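Lab Notes > Projects > Sekotden > Gallery

This site uses cookies to remember your reading preferences. By staying on the page you agree to their use.

Sekotden in pictures: teaching a policy what "too close" looks like

January | By Mahfuz Howlader

Several of you wrote after the Kosanbridge talk to ask for more of the visual side of the project, and I'm so glad you did, as I always run out of time before I get there! For anyone who missed it, Sekotden is our attempt to train an arm to work next to furniture and storage pieces using simulated camera views alone, and then to find out how much of that survives when we move to real hardware. The method is a simple one. We render the workspace from a camera placed near the tool, we jitter that camera between episodes, and we let the policy learn from whatever it gets, good view or bad.

The bad views turned out to be the interesting part. In our first round we did what most people do and filtered them out. If a camera position landed so near a surface that most of the image was one color, the sampler threw it away and tried again. It seemed like good housekeeping (and it made for much nicer slides). The trouble was that the policy then had no idea what to do when it met such a view during a run, and it would often just stop, or drift sideways very slowly, which is a painful thing to sit and watch.

So in the second round we kept them. We trained on 1,000 episodes with no filter at all, and tested on 200 held-out ones, with 4 random seeds for each setting. The filtered policy got stuck in 13 percent of the test episodes. I'll save the full table for the write-up, which still needs a good deal of work on my part, but the unfiltered policy got stuck far less often, and the gap held up across every seed.

We render these with Ratov, our in-house renderer, and we keep the materials very plain on purpose: flat colors, soft shading, a graded background and not much else. I was a little worried the policy would need wood grain or screw heads to judge distance by. When we added textures in a side experiment, the results barely moved, and we happily went back to the plain ones, which render a good deal faster.

Plain brown panel and grey strip, from very close:

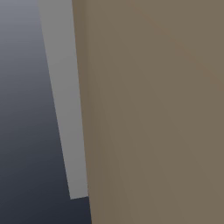
What the policy seems to lean on most is the line where one surface ends and the next thing begins. When we blurred those boundaries in the test images, performance dropped more than it did for any other change we tried, including shifting all the colors. My own favorite guess is that the slant of an edge tells it a lot about how the camera is tilted, though I wouldn't want to defend that in front of a tough audience just yet.

Next up is the Fankhauser comparison, where we run the same two policies with a second, fixed camera added, to see whether the close views still matter once there's a wider one to fall back on. I'll add to this gallery as the new renders come in, and do please keep the questions coming.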